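A Replacement Phone for the Household: Notes on Setup

7/10/26

The telephone this household had relied upon for several years ceased to hold a charge in April. After a period of comparison, a replacement was ordered from Tasport, whose Widton branch accepted the old handset in part exchange. The blue finish was selected over the black on the grounds that it is easier to find in a bag.

Both side buttons sit one above the other on a single edge, an arrangement that requires some adjustment for anyone accustomed to the older layout. 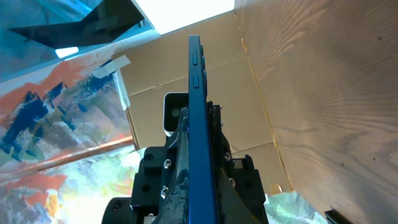 Charging and First Use

It is the practice of this household to charge any new device fully before transferring data to it. The battery indicator read 100 before the transfer was started. The pale wallpaper with its large blue curves has been retained for the present.

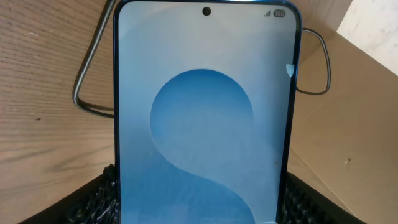 The transfer itself comprised 2000 photographs and took 70 minutes over the home network. Contacts followed without difficulty. The Amaral calendar application required a separate login, and its reminders had to be entered again by hand. A protective case remains on order, and the fitting of it will be addressed in a later entry.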